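Bench Tips for a Small Kitchen-Helper Arm

Building a little robot arm at home is a lovely way to lose a winter, and I've been at mine, which I call the Pomare, since February. Here are the habits that have saved me the most grief (and a fair bit of money!).

Clamp the base before you plug anything in. I use one good clamp at the table edge and give the base a firm shove with my palm. If it creeps at all, tighten and shove again.

Leave slack in the wires at every joint – more than looks tidy. Bend the arm by hand through its full reach with the power off, and watch for any wire that pulls straight.

Practice with toy vegetables. Real peppers roll, bruise and leave juice in the gripper, and a toy one can be dropped 239 times without complaint. Start with the pan close in, then move it out an inch at a time as your settings get better. 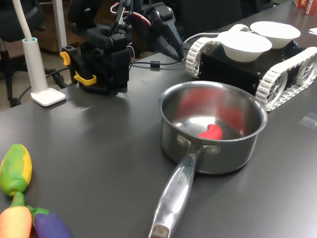
Turn the handle toward you, too, so the arm has a clear way in over the rim. I keep my grip setting at 54 for light things, and anything over 58 makes the motor whine on mine, so do creep up slowly on yours.

Last of all, write your settings down before you quit for the night. I lost 19 good positions once and I'm still cross about it.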